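From: Firdevs Akyol
To: gripper-upkeep list
Subject: Re: [gripper-upkeep] pads, pins, and the water chestnut problem

Afiq Ngui wrote in January:

> Hello all. I have inherited two hand-held grippers and a bench
> manual with the middle pages missing. Both worked fine on
> oranges. On water chestnuts, one of them squeezes and the
> thing squirts out sideways like soap. I cranked up the grip
> preload, which helped for an afternoon and then made it worse.
> Is this pads, pins, or me?
>
> Second question. The log says the pair has done 2128 closes
> since the last service. Is that a lot? The manual presumably
> had an opinion, but it was on one of the missing pages.
>
> Afiq

Afiq,

Pads first, pins second, and you a respectable third, on account of the preload. Please put it back where it was before you read the rest of this. I'll wait.

I have been looking after our hand-held pair for long enough to have made your mistake twice, the second time with more confidence. Cranking the preload hides a slick pad for a little while and then chews up the ribs, so you end up with a pad that is slick and also short. After that the fingers stop meeting where they used to, the opening reading drifts, and somebody on the software side sends you a polite plot.

What we do now is dull. Every 200 closes the pads get wiped with a damp lint-free cloth and left alone until they are dry. Plain water. One of our people used a citrus-based cleaner once, on the theory that we handle oranges anyway, and the ribs went shiny and stayed shiny. The wipe takes less time than finding the cloth.

At 894 closes on ours I pulled the pads and looked at them sideways under a desk lamp. If the tops of the ribs are flat and reflect the lamp, the pad goes in the bin. I have been told this is not a measurement. I have also been told, by the same person, that the proper gauge is on order, and it has been on order since before I had this job.
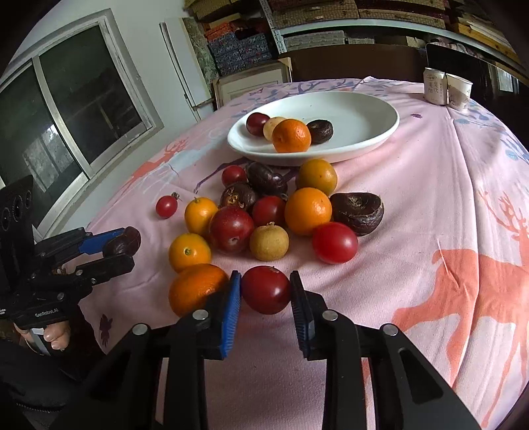 Wetumo bench, January

The spread on the pink deer cloth is our check after a service. Citrus is the easy end. If a finger pair can't hold an orange, stop and look for a pad in upside down. Cherry tomatoes tell you whether the closing force is too high, and they tell you promptly, so keep a towel handy. Water chestnuts are the hard end: flattened, wrinkled, a bit shiny, and never the same shape from one side to the other. The gripper on the left has one between its fingers just above the cloth, with the blue pad on it. I like to do the pick low like that, so that a drop doesn't turn into a chase under the chairs.

You will notice the near one has a blue ribbed pad on one finger and a black ribbed one on the other. Mixed pads will work, but log which finger has which color. If you swap them over halfway through a session and don't write it down, you will spend a morning arguing with your own notes. Ask me how I know. Better yet, don't.

Now the pins. Look at the round silver ones on the linkages, two to a side. With the power off, hold the body still and wiggle each finger sideways, gently. A little give is normal. A click is a worn pin or a worn hole, and on ours it has always been the pin. Do both sides while you're in there. I once changed only the clicky side and got a gripper that closed a hair off center, which is invisible on an orange and very visible on a water chestnut. That was the soap effect, by the way. Same as yours, I would bet. One finger arrives early, shoves, and the thing leaves before the other finger gets a say.

Order of work that has done right by me:

Power off, battery out if yours has one.
Photograph the linkage before touching it. You will not remember.
Pads off, old glue off with a plastic scraper. Metal leaves a groove, and the new pad will sit in it forever.
Wiggle test, pins if needed.
New pads on, ribs running the same way on both fingers.
Clamp lightly on a folded cloth and leave overnight.
Close fully, zero the opening, open fully, close again, check that it still says zero.
Preload back to the value on the label. The label. Not the value you feel is right.
Wipe the lenses last, after your hands have finished being near glue.

On the lens housing: leave its screws alone. If you so much as breathe on them you are into a recalibration, and then you'll be writing to this list again with a much longer message.

As for your 2128, I would call that overdue, though not shameful. Our worst was a unit that came back from the Fustirix job with its counter reset, so we will never know, but the pads had no ribs left at all and one pin fell out when I turned it over. It had been signed off as "good."

For spares, we got our last batch of pads through Grololeck and they sent 73 in a single unmarked bag, blue and black together. They were fine once sorted. Tian keeps pins but ships them slowly, so order before you hear the click. I have the pages you are missing, or at least I have a set of middle pages, and I'll scan them when the scanner and I are on speaking terms.

One thing I couldn't tell from your message: is it always the same unit that squirts, whichever hand you hold it in? If it moves with the hand, ignore most of the above and go back to suspect number three.

Firdevs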